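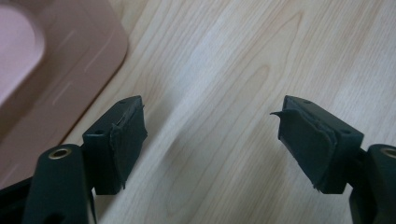
## Fin and board notes from Meltwood, August

**1/** Two weeks of slalom and freeride sessions on the reservoir at Meltwood. Posting the numbers here so I can find them again. Rider weight 84 kg, two sails, one board, three fins.

**2/** Board is the Gustis 110. Mast track all the way back felt lively but the nose lifted in every gust. Moved the base forward 2 cm and it settled. Footstraps stayed in the outboard holes throughout.

**3/** Fins: Pelkonen 36, Pelkonen 40 and the stock 42. The stock fin planes earliest and spins out least, but above 20 knots it lifts the windward rail and I spend the whole run pushing it back down.

**4/** The 36 is the one for flat water and the smaller sail. It needs a wider angle off the wind to get going. Load it before the board is planing and it lets go at once.

**5/** Logged 283 runs in total. Discarded 49 of them, mostly weed on the fin or a GPS dropout. A run only counts if it is 200 m or longer with no gybe in it.

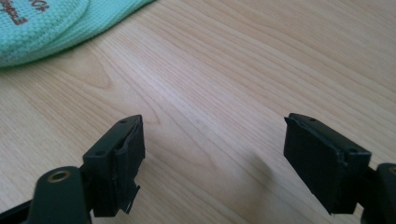

**6/** Of the runs that were left, the Pelkonen 40 had the best average on both sails. The 36 had the single fastest run, on a broad reach in a gust, and I could not get near it again.

**7/** Sail trim made more difference than I expected. The Meson 7.0 wants more downhaul than the figure printed on the bag. At the printed setting the leech stays tight and the draft moves back as soon as the wind picks up. I added 1.5 cm and left the outhaul alone.

**8/** Harness lines: 28 inch, moved back by one finger width after the downhaul change. Back arm stopped aching on the long port tack.

**9/** Wind here fills in after 2 pm from the dam end and is gusty within 100 m of the trees. Launch from the slipway and go straight out to the middle before you judge your sail size. I rigged too big twice by looking at the shore.

**10/** Still to test: the 40 with the base another centimetre forward, and the 36 in proper chop. Will add the runs to the same spreadsheet.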